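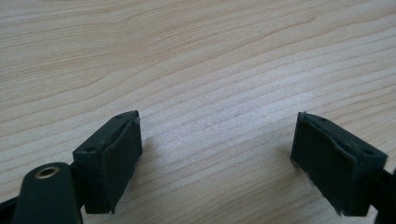
The Flaltham community hall has its tables back. The hall's 93 timber tables, which went out for sanding and resealing in May, are in the main room again and can be booked with the hall from 8 am. The work was done by local joinery firm Butasis at a cost of nearly $2,000 in materials, with labour donated. Years of tape marks and old varnish have been taken off, and the pale tops now show their grain clearly, with long honey-coloured stripes curving across the wood under a smooth, matt finish.

Ebere Adeyemi, who manages bookings, said hirers had been asking for the tables since the plastic ones were brought in. "They wobble, and they're too low for the sewing group," she said.

Five tables were too badly split to repair and will be cut down for shelving in the kitchen.

Hirers are asked to use cloths or mats under hot dishes and to keep tape off the tops — painter's tape included. The hire charge stays at $80 for a full day. Bookings are through Mohsin Butt at the hall office.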